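4.2 Picking up soft things

Do this after the finger check in 4.1. Club members who skip 4.1 get to do it twice.

1. Open the yellow fingers all the way.
2. Bring them in square to the object and close slowly. Stop when it pinches.
3. Lift, hold for 4 seconds, put it down. Log the try, including the ugly ones.

CAUTION: Keep long hair and sleeves clear of the fingers. They have no manners.

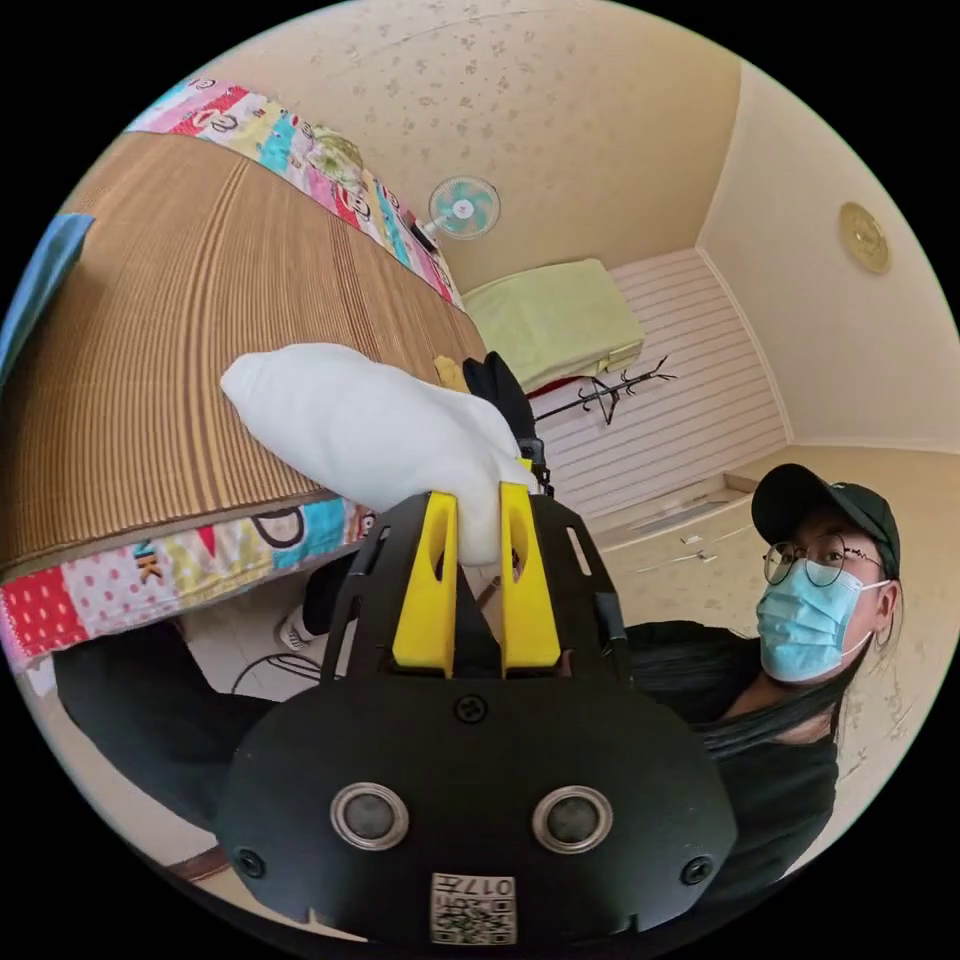

4. Do 11 tries, then swap operators.

Note: Sore wrist? Stop early. Estela Aravena keeps the log sheets and will forgive you by April.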